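Workshop Tips for the Robotics Club Bench

Collected by the Aris build room, updated each September

Keep the tabletop bare

Clear everything off the table except the pieces for the current task. Screws, tape rolls and pencils go in the Okon drawer unit, second drawer down. Wipe the top with a damp cloth before the first run and let it dry. Scuffs do no harm, but grit gets under the parts and shifts them.

Wrap practice blocks in tape

Bare blocks chip at the corners. Two layers of tape hold up for most of a term. Press the ends down hard with a spoon -- a loose end will stick to a fingertip and drag the block along. Replace the wrap when it starts to peel.

Check the fingertips

Twist each cap gently before you power up. If it turns, take it off, clean the finger with rubbing alcohol and push it back on. Tighten the finger plate screws by hand only. The Sydorenko driver set has the right size. We replace caps after 3000 grips or when the end goes shiny.

Space the parts

For the Irkusix block-and-tray task, leave about a block's length between the two pieces. Beginners tend to crowd them, and then the open fingers knock the tray on the way down. Start with one arm open over the block and keep the other out of the way with its fingers shut. 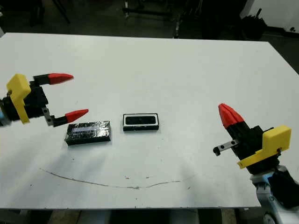

Run short sets

Do 3 practice runs, stop, and write down what slipped. A full set is 25 runs. Change drivers between sets, and have the next driver reset the table.

Tidy cables last

Tie them back with hook-and-loop strips, never zip ties. Leave slack at the wrist so the joint can turn all the way. Thursday groups should leave the base switched off at the wall.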